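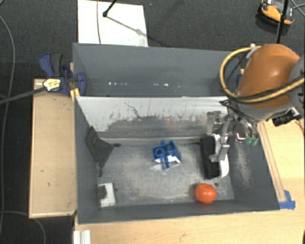
Nitunura Adds Miser Adhesive Line for Scrapbook Layouts

Nitunura will ship the Miser line of dry adhesives to craft retailers in July. The line covers photo mounting, mat layering and embellishment work on scrapbook pages.

Miser is sold in three formats: tape runner, precut squares and sheet. The runner holds 42 feet of tape and takes refill cartridges. Squares are packed 131 to a sleeve. Sheets come in packs of 5 and can be cut with scissors or a die.

All formats are acid free. Adhesive can be repositioned until pressure is applied with a bone folder or brayer.

"Layered mats need a thin bond that adds no bulk to the page," said Rhun Vaughan, product manager at Nitunura. "We set the thickness for that use."

Retailers may request samples from Amr Abdelaziz, trade sales.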